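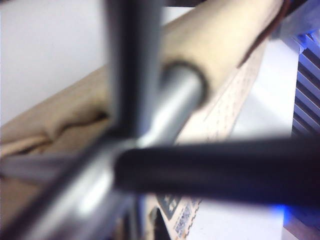 24 Jul 2023
By Dagný Bach

A new set of handling rules for robots that work with loose household goods goes into force at Irero's test rooms next month, and the people who have to follow it are already arguing over what it means.

The document is 16 pages long. It was written by Hauksdóttir, a small consulting firm that Irero hired in the spring, and it covers arms that pick up, thread, roll, fold or hang soft items such as cloth, cord and padded covers. It asks operators to log every contact between a gripper finger and an object that was not the target. It sets a waiting time before anyone may reach into the work area. It also says that a wrist camera must be "kept in a condition fit for its use," a phrase that appears three times and is never explained.

That last line is where the trouble starts. Wrist cameras sit close to the fingers, and what they send back is often soft and half covered by the hardware they are mounted beside. An operator who is told to stop when the view is not fit for use could reasonably stop all day, or never. The rules give no test for it. There is no sample picture, no minimum distance and no word on how much of the view a finger may block.

"I asked what fit means and was told to use my judgment," said İlker Dağdelen, who runs the evening shift at Irero. "I was using my judgment before. I don't need 16 pages for that."

Hauksdóttir says the wording was left open on purpose, so that the rules would not go out of date when the cameras are replaced. In a written reply, the firm said fixed limits "tend to be met on paper and ignored on the floor." That may be so. But a limit that isn't written down can't be met anywhere, and the firm did not say how an outside checker would decide that a site had broken the rule.

The contact log has drawn fewer complaints, though it deserves a few. Operators are to write down each unplanned touch along with the time, the item and the part of the gripper involved. In a trial of 300 runs this spring, 18 had a logged contact. Irero has put that number in its material for customers as proof of careful handling. The trial report, which this reporter has read, says entries were made from memory at the end of each shift. It does not say whether anyone compared them with the recorded video, and Irero did not answer when asked.

Soft goods are a hard case for this kind of record. A cover that hangs in folds will brush against an arm many times in a single pass. The rules count "any touch," yet the trial form had room for two entries per run. One operator's sheets, attached to the report, show no contacts at all over 15 straight runs with cloth. Either that was a very good shift or the form was telling people what kind of answer was wanted.

The waiting time is clearer. After the arm stops, operators must wait 15 seconds and check the status light before reaching in to clear a part or reset an item. Dağdelen said his crew already does this "most of the time" and expects no problem. The rules do not say what happens to a person who skips it. They do say the site manager must sign a sheet each Friday stating that it was not skipped, without asking how the manager would know.

Jerkance, which sells grippers to Irero and to several smaller shops, said it will adopt the same document for its own demo rooms. It has asked for one change: the finger inspection, now due before every shift, would become weekly. The company argues that daily checks wear out the mounting screws. No figures were offered with the request, and Hauksdóttir has not said whether it will agree.

Inden, a rival integrator, is staying out for now. It keeps its own rules, which it does not publish, so there is no way to say whether they are stricter.

Nothing in the Irero document is harmful, and parts of it, such as the waiting time and the shift inspection, should have been on paper long ago. The weak point is who checks. Every form goes to the site manager, and every site manager reports to the same office that sells the finished work — an arrangement the document mentions once, in a footnote, without comment.

A review is planned for November. Irero says operators will be asked for their views before then. Dağdelen said he had not yet heard how, or by whom.

Last updated: Monday, 4:15 p.m., to add the reply from Hauksdóttir.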